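Small Hands, Shared Shelves: A Conversation on Running a Toy Library

The Brukargate Toy Library occupies two rooms above the town's former post office. It lends toys to families in the same manner that a public library lends books, with a card, a due date and a short list of rules. Shakuntala Gautam has directed the service since it moved to its present address. She spoke with the Molano Family Resource Bulletin in April about lending, cleaning, loss and the difficulty of saying no to a donation.

The library holds 200 items in circulation, a figure Gautam has deliberately kept low. "People assume that growth is the goal," she said. "I would sooner have a collection in which every piece is known to the staff. When a parent calls to ask whether the stacking rings are complete, the person who answers the telephone should be able to say yes or no."

Members may borrow for 20 days. The period was once shorter, and Gautam recalls that it pleased no family she spoke with. Children needed time to become attached to a toy and then time to lose interest in it. "The second part matters more to us," she said. "A child who has finished with something will hand it across the desk quite calmly. A child who has not finished will have to be carried down the stairs."

Soft toys present a particular difficulty. Many lending services decline to stock them, citing the cost of laundering and the strength of feeling they inspire. Gautam took the opposite view when she drafted the collections policy, and she continues to defend it.

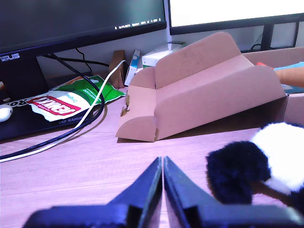 Black and white plush. Soft toys make up a modest share of lending collections.

"A family new to the area may have left a great deal behind," she said. "A puzzle is useful to that family. A soft toy is useful in another way, and I did not think we should withhold it on account of the washing." Each one is laundered between loans and inspected at the seams, eyes and ears. Any item with a loose part is withdrawn on the same day and goes into the mending basket, where it may wait some weeks for attention.

The policy has one exception. When a child cannot be parted from a borrowed soft toy, the parent may apply to keep it in exchange for a replacement of similar kind. Gautam described the form as "one page, and rather solemn." She has never refused an application, and she would prefer that this not become widely known — a preference she withdrew before the end of the conversation.

Donations are accepted on Saturday mornings only. Before the rule was introduced, bags were left on the stairs at all hours, and the staff spent much of the week sorting them. Donors are now asked to remain while their items are examined, and to take home whatever cannot be used. 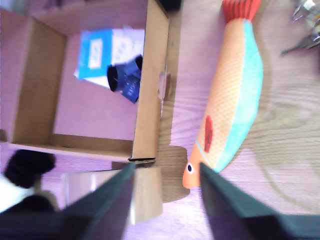 Interview by Ngozi Yusuf
Molano Family Resource Bulletin

Asked whether donors resent having items returned to them, Gautam paused for some time.

"Some do," she said. "A person brings a toy that was loved in their house, and I am telling them that it has no safety label and that we cannot lend it. I try to say first that I can see it was loved. Then I say the rest." She added that instructions and packaging should be kept wherever possible, as they allow the staff to confirm the recommended age and the number of parts. Games that arrive without rules are set aside until a copy can be located.

The catalog was rebuilt last winter with Yook, a lending program already in use at the town's tool library. Gautam had relied on index cards until then and gave them up with reluctance. The cards carried notes in several hands, among them remarks on which toys were too loud for apartments. Those remarks have since been typed into the new records in full.

Funding remains uncertain. The library receives a yearly grant from the Jekon Fund, which pays the rent and part of one salary. Membership fees cover laundry, shelving and replacement batteries. Gautam would like to open for a second afternoon each week, and estimates that this would require 2 more trained staff at the desk.

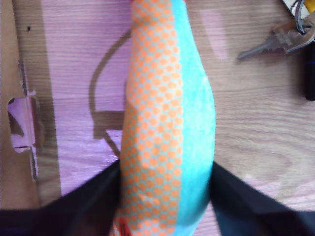 Dotted fabric on one side, turquoise on the other. Staff check seams between loans.

She is cautious about advising other towns. Several have written to ask for a copy of the collections policy, and she sends it with a letter recommending that they begin with fewer items than they think they need. She also recommends a room with a sink.

"The first question is always about money, and the second is about theft," she said. "We have had very little theft. What we have had is a great many missing pieces." Families are not charged for a single lost piece. They are asked to look under the sofa and inside the car, and to return the piece whenever it appears. An envelope is kept at the desk for the purpose, and one domino came back in it after the family concerned had moved to another county.

The Brukargate Toy Library is open to any household with a child under the age of eight. Proof of address is required at registration. New members are asked to attend a short introduction before their first loan, and children are welcome to come with them.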